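how readers come to care about two people they will never meet is an old question in the study of celebrity, and we do not pretend to settle it. What we can offer is a fairly patient look at one small corner of it, namely the way a new romance moves from rumor to accepted fact in the entertainment pages. Mohmand's earlier work on soap actors gave us our starting point, and we have leaned on it happily throughout.
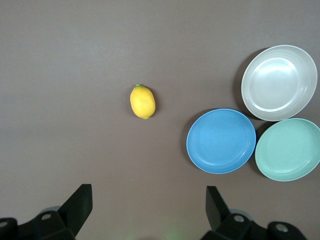

## 3. Confirmation as a Shared Event

We gathered 900 reader comments left under stories about one couple, a singer and a stage actor, on the Tanthorpe and Sillunberg gossip sites. The stories ran through July, when the pair had been seen together at a festival but had said nothing in public. Aqeel Mohmand read every comment twice (a kindness for which the rest of us remain grateful) and sorted them by how sure each writer seemed to be.

What struck us first was how gentle most of the guessing was. Readers traded hints, corrected each other's timelines and, quite often, simply wished the couple well. Kolář has described this kind of talk as a parlor game, and we think the phrase is a good one, although it leaves out how fond of the players people become. Some 50 of the comments came from readers who said they had followed the singer since her first album, and these were by far the longest – a few of them ran on for several paragraphs and wandered into memories of old concerts.

When the singer finally spoke of the romance in a magazine interview, the tone changed within hours. Long-time fans wrote as if a family member had called with news. Newer readers were more likely to ask about the next record.
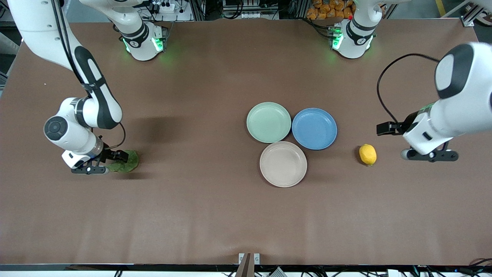
**Figure 2.** Tabletop with two white robot arms, one gripper closed on a green object.

Ernberg would call the second group casual readers, and for the most part we agree, with one reservation. Several of them came back to later stories and had plainly warmed to the couple by then, so the line between the two groups may be softer than her account allows. We return to these readers in the next section, where their comments are quoted at greater length.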